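Narner council has changed what it will take at the Mutden tip, and the new rules are hard to find on the website. A short thread.

1/ You now need to book. Slots open 14 days ahead and the morning ones go first. The van limit is still in place – anything over 1000 kg goes to Lomisside.

2/ Small electricals are free. Fridges are free too, but only two per household per year. Paint is no longer accepted at all, even dried out.

3/ Computers go in the cage by the gate, whole or in parts. Take the hard drive out first if you care what's on it. The council won't wipe it for you. 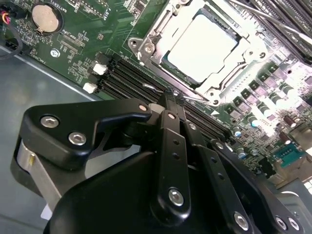
Memory slots on a green motherboard, grey metal case.

4/ Plasterboard is charged by the sheet. Rubble is limited to five bags a visit. I asked about soil and was told it counts as rubble.

5/ Garden waste is unchanged. The brown bin permit went up in April and you can't pay for it at the tip – it has to be done online or at the library.

6/ Thanks to Ming-te Ng for sending me the full list. It runs to 289 items, so ask if yours isn't here and I'll look it up.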